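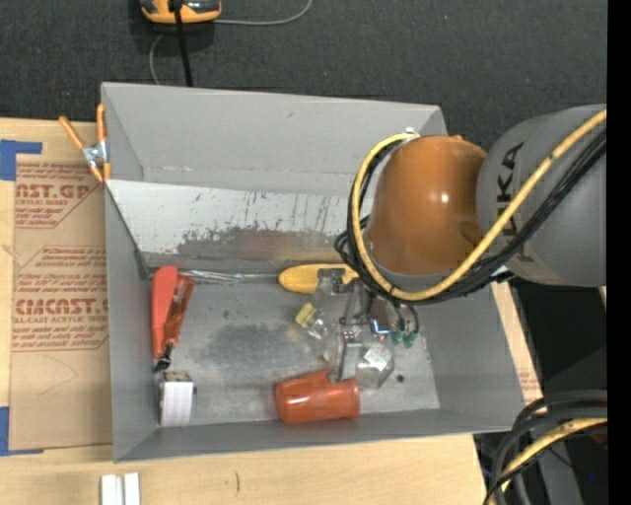 Staff writer, Trultedness Business

FOOTWEAR AND CLOTHING MAKERS ASK FOR WAGE REBATE TO STAY

Footwear, clothing and furniture makers have asked the state government to keep its payroll rebate for another 2 years, saying export orders have not recovered enough to carry the full cost of labour.

The rebate is due to lapse in November. It applies to factories where wages make up a large share of costs, and employers claim it each quarter against payroll tax.

Isivetti, which makes work boots at Tillman, said it had kept all 135 of its staff through the slow winter but would have to look at shorter shifts if the rebate ended. The company sells most of its boots overseas and said buyers were still placing small orders at short notice.

Pravia, a uniform maker in the same industrial estate, said it had put off buying new cutting tables until the government made its position clear. Freight and dye costs were both higher than a year ago, it said.

The scheme covers 95 firms which together employ more than 3000 people, most of them outside the capital. Furniture makers joined late — their sector was left out of the first round — and want the same end date as everyone else.

The state treasury said the request was being considered with other budget submissions and no decision had been made. Claims for the current quarter will be paid as normal. Firms that have changed their business name need to update their details before lodging.

Last updated 4.15 pm
2 comments | 95 shares
Contact us | Copyright Trultedness | Back to top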